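Nightstand drawers: what actually goes in the bottom one?

Home and Storage > Bedroom furniture

mapletoast
Posted 29 Jan 2024
Okay, small problem, probably too many words. I have a gray nightstand with two drawers and a flat square top, and I'm trying to come up with one setup I can stick to. The top drawer is easy (glasses, charger, hand cream, the book I keep pretending to read). The bottom one has been a junk drawer since the day I got it and I finally dumped the whole thing out on the bed. Sixty minutes later I was still sitting there with dead batteries and takeout menus!

So what do you all keep in yours? And do you line it? I bought a roll of Korletey liner and can't decide if it's worth cutting.

pbj_forever
Bottom drawer is for spare bedding stuff at our place. Two pillowcases and a thin blanket, folded flat. I never open it in the middle of the night, so it doesn't matter that I have to bend down.

quietgravel
Hard disagree, sorry. Fabric in a low drawer just gets dusty and smells like drawer. I use mine for a water bottle and cleaning things, so I can wipe the top down whenever I notice it needs it. One sponge, one bottle, done. I had the Usard organizer trays in there for a while and they slid all over the place every time I pulled it open.

mapletoast
Ooh, cleaning stuff didn't even cross my mind. I was wondering about a bowl on top too, for rings and hair ties. A little white one at the back left leaves most of the surface free, and the bottom drawer can stay empty until I make up my mind.

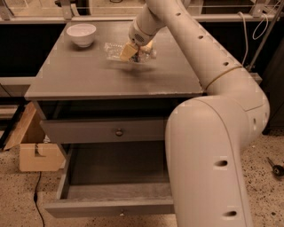
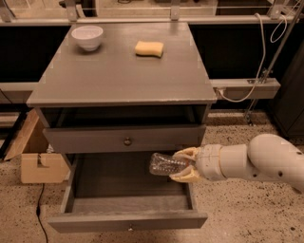

Gray nightstand, white bowl, lower drawer pulled out and nothing in it yet.

fernandfork
I'd keep the bowl and skip the sponge. A damp sponge shut up in a wood drawer is asking for trouble, and I learned that on a dresser I really liked. If you want a bottle and a sponge together, get a shallow tray with a lip and put the tray in the drawer. Mine's a Drotton, nothing fancy, and it lifts right out when it needs a rinse.

quietgravel
I let the sponge dry first! It sits out on the windowsill and goes in the drawer later. Five years and no smell. But fine, a tray is smarter, I'll give you that.

pbj_forever
What about scuffs on the front corner? Ours gets it from the vacuum and from people swinging bags around. I tried one of those Umorer paint pens and the gray came out way too blue, so now I have a scuff AND a blue dot.

mapletoast
Ha, I'm leaving the corners alone. A bit of wear doesn't bother me on something I bump into every morning anyway.

Leaning toward the tray idea, with a bottle and a dry sponge, and the blanket can go in the closet. Still stuck on the liner. Does it stay put if you don't glue it?

fernandfork
Cut it a hair big and press it into the corners. I've never glued any. Measure the bottom panel from the inside though, I went by the drawer front the first time and wasted a whole strip.

pbj_forever
Mine curls up at the back no matter what I do. Double-sided tape, just the back edge.

mapletoast
Tape it is. I'm cutting it tonight, and the takeout menus are going in the recycling before I change my mind.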